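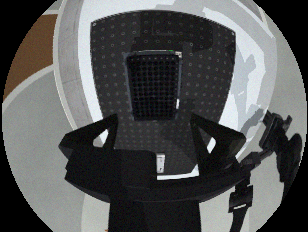
Placa perfurada com um suporte preto, vista de cima (imagem gerada em computador)

Como preparar a caravana para a primeira semana à beira do lago

Se é a primeira vez que traz a sua caravana para um parque de férias, respire fundo: é mais simples do que parece, e ao segundo ano já vai fazer tudo isto de chinelos e com o café na mão. Recebo a mesma pergunta todas as primaveras (por onde é que se começa?), e resolvi finalmente escrever a resposta com calma.

Antes de sair de casa

Veja a pressão dos pneus, incluindo o sobressalente, que toda a gente esquece — eu incluída, durante anos! Abra o gás, acenda um bico do fogão, feche outra vez. Depois passe água limpa pelo depósito e deixe correr todas as torneiras até sair sem cheiro. Leve também um cabo elétrico de 25 metros. O meu é da Buvix, já velhote, e nos alvéolos mais afastados da tomada faz mesmo falta.

À chegada

Chegue a meio da tarde, se puder, para ter tempo de escolher a posição com luz. Dê uma volta a pé ao alvéolo antes de manobrar e repare para onde desce o terreno. No parque Dinidura, onde passamos julho há muito tempo, os lugares junto à água são lindos mas inclinam um bocadinho para o lago, e convém trazer calços.

1. Estacione com a porta virada para o lado abrigado do vento.
2. Nivele primeiro de lado a lado, com os calços debaixo da roda mais baixa.
3. Puxe o travão de mão e só então desengate o carro.
4. Nivele da frente para trás com a roda de apoio.
5. Desça os quatro estabilizadores até tocarem no chão, sem levantar a caravana com eles.
6. Ligue a eletricidade, depois a água, e por fim o frigorífico.

O avançado

Monte-o a dois. O Frans Dierckx e a Roos, nossos vizinhos de alvéolo, fazem-no quase sem falar, o que eu invejo muito. Enfie a lona na calha devagar, ponha as varas do teto e só no fim estique as espias. Se der chuva, baixe um dos cantos da frente para a água escorrer.

As primeiras noites

Mesmo no verão, junto ao lago arrefece depois das dez — leve mais uma manta do que acha preciso. De manhã abra as claraboias uns minutos para sair a humidade. E guarde os sapatos debaixo do avançado, nunca na relva, que o orvalho ali é a sério.

Na próxima página falo da limpeza do depósito e da arrumação para o inverno.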